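Re: [handheld-grippers] Garero vs. Zirkano on glass and cloth
Posted in September by the list member at Stornum

Earlier in this thread, the Tagle bench wrote:

> We have one pair of Zirkanos and are thinking of adding the Garero
> pair. Mostly we do tableware and folding. Does the extra weight
> matter over a full session? And do the marker cubes hold up, or
> do you lose tracking when the hands get close together?

We have had both pairs for long enough to answer most of this.

Weight first. The Garero comes out at 755 grams on our scale with the camera mounted, and the Zirkano is 70 grams lighter. You don't notice it for the first hour. After that people start resting their wrists on the table edge, and the recordings get sloppy. We now stop at 400 grasps per person and swap.

Tracking is good on both as long as each cube faces the head camera. When one hand crosses over the other you lose the far cube for a moment, and the Garero software takes longer to pick it up again. Zirkano recovers faster but drifts more - we recalibrate at lunch.

On glass the Garero is better. The softer tips close more evenly, and we dropped fewer cups over nearly 1000 tries. On cloth I would pick the Zirkano, because the tip gets under a fold more easily. For your mix of work I would keep the pair you have and borrow the other for a week before paying for it.

Our current table setup is one glass and one folded cloth on a tray, with everything else pushed to the side by the wall. Clear glass is hard on the depth estimate, so try it early.

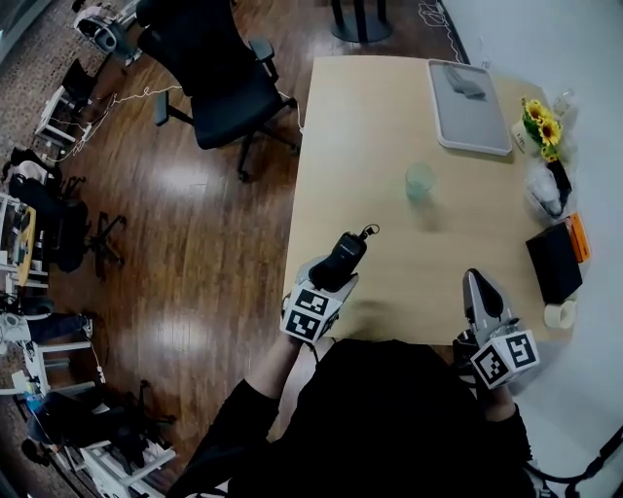 Tagle bench wrote back that the drift worries them more than the weight, and asked if a second calibration in the afternoon would fix it. It helps some. We tried it for two weeks and the error at the end of the day went down by half, but it costs ten minutes each time. I can send the log files to anyone who wants them.

Last updated: September, 4:40 pm

Related threads
- Replacement fingertips for Zirkano
- Printing your own marker cubes
- Garero firmware and dropped frames
- Wrist straps, yes or no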